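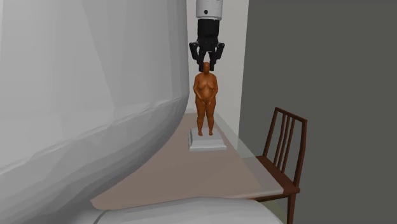 To: Members of the Stastham Continuing Education list
From: Beatriz Teixeira, Office of Adult Programs
Subject: Re: Spring registration and the drawing and modeling courses

Dear colleagues,

Thank you to those who replied to last week's message from Margarida Correia. Her text is quoted in part below, followed by the answers of this office. Please read them together with the registration rules already sent to the course leaders.

> On behalf of the Gidside teaching staff I would like to ask three things.
> First, will the fee for returning students stay the same for the spring
> term? Several of them have asked and I have not been able to tell them.
> Second, may a student who missed the autumn term keep the place he or
> she had before? Third, the course leaders would like to know whether the
> modeling course can again share its hours with life drawing, or whether
> the two will be listed apart.
>
> I would also be grateful for a firm closing date for the forms.
>
> Margarida Correia
> Gidside

1. Fees

The fee for returning students is unchanged. The reduced fee for residents of Stastham also remains in force, and proof of address is required only once. Students who paid in full for a course that was later withdrawn may carry the amount forward to the spring or ask for it back in writing. Requests for a refund should go to Madalena Cunha and should give the form number printed at the top right of the receipt. Course leaders are asked not to accept payment in class.

2. Places held from the autumn

A student who was enrolled in the autumn and gave notice before the end of that term keeps his or her place. A student who gave no notice joins the waiting list in the usual order. The list for watercolor is the longest, with 17 names, and no further names will be added to it until July. Bookbinding and lettering still have places at both sites.

3. Drawing and modeling

The two courses will be listed apart, under separate course numbers – 1265 for life drawing and 3627 for modeling. Students may enroll in both. The first four weeks of the drawing course are given to the standing figure, its proportions and the placing of weight, and students will work from small figures set on a table before they draw from a model. Fernanda Falcão will lead both groups at Gidside. Students should bring their own paper and pencils; clay is included in the fee.

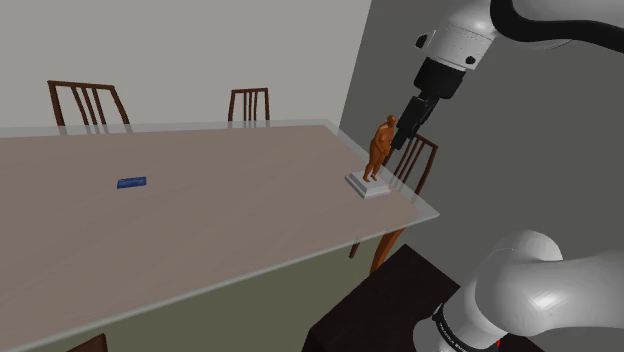
4. Closing date for forms

Forms must reach this office no later than 21 days before the first class. Forms sent by mail are counted by the day they arrive – the postmark is not considered. A form without a signature will be returned and will lose its place in the order of receipt.

5. Further questions

Questions on course content should be sent to the course leader. Questions on access, parking and evening entry at Gidside should be sent to Benedita Esteves. All other matters may be raised on this list, where the reply will be of use to other members.

Course leaders who have not yet confirmed their room needs are asked to do so by the end of next week.

Yours sincerely,

Beatriz Teixeira
Office of Adult Programs
Stastham Continuing Education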